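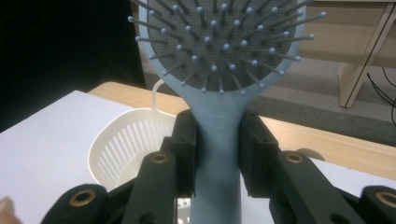
Does a bone graft made from powdered coral ever turn back into bone?
Given enough months the body eats the coral and lays down its own bone in the gaps, or so the brochure told Rizzi, and he had read a lot of brochures.

He had the thing open on his knee in the waiting room of the Bistier clinic. On page two a woman in running shoes was laughing at a dog. On page three there was a chart with no numbers up the side.

"You'll want to sign at the bottom," said the nurse.

"What does the line measure?"

She looked at the chart. "Healing."

"Healing in what?"

She said the doctor would be along.

Italo Rizzi had spent most of his working life checking weld reports for a pipeline company, and he knew what a curve looked like when someone had drawn it first and gone looking for the points later. He had also broken his heel in February, stepping off a ladder he had told his son not to use. The heel had not knit. Something had to go in the gap, and the clinic's choice was a paste called Josenley.

Dr. Belhaj came in with his file and sat on the wheeled stool. She was younger than he had hoped and had ink on her thumb.

"You have questions," she said.

"How many people have had this stuff put in them?"

"More than 2000."

"And how many did you look at afterward?"

She took her time over it. He gave her credit for that. "The company followed 1000 of them for a year."

"What happened to the others?"

"Some moved. Some felt fine and didn't come back."

"Or felt lousy and went someplace else."

"That too, maybe," said Dr. Belhaj.

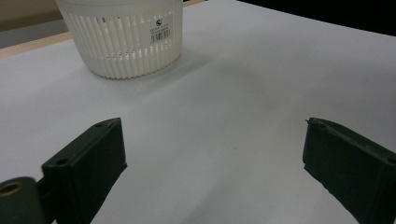 Photo: Rullier

A cart went by in the hall with one bad wheel. Rizzi turned the brochure over. There was a phone number on the back, and a leaf.

"When they say it worked," he said, "who decided? The man who sells it?"

"A radiologist. He reads the scans without knowing who got the paste and who got bone from the hip."

"His own hip?"

"The patient's hip, Mr. Rizzi."

"I know. I was slowing you down." He rubbed the back of his neck. "And who pays the radiologist?"

"The company."

"Well, there you are."

"I asked them for the scans," she said. "Not the summary. They sent me 500 and I went through them on my own time, at my kitchen table. I didn't agree with all of it. There were four I'd have called failures that they called slow."

He folded the brochure in half, then in half again. In all his years with the pipeline he had met two inspectors who pulled the films themselves, and he had not much liked either one.

"Four," he said.

"Four that I caught."

"What did they say when you told them?"

"They thanked me for my interest."

He laughed before he could stop himself, and his foot moved in the boot - it hurt, and he swore in his mother's dialect. Dr. Belhaj waited.

"Suppose I say hip," he said.

"Then you get a sore hip, and a better-known quantity in your heel. I'd do it gladly."

"And which would you pick?"

"I have a good heel. It's easy for me to talk."

He held out his hand for the pen, and when she gave it to him he turned to the first page of the consent form and began to read from the top, moving his lips. It was ten past four. She rolled the stool back against the wall and got comfortable.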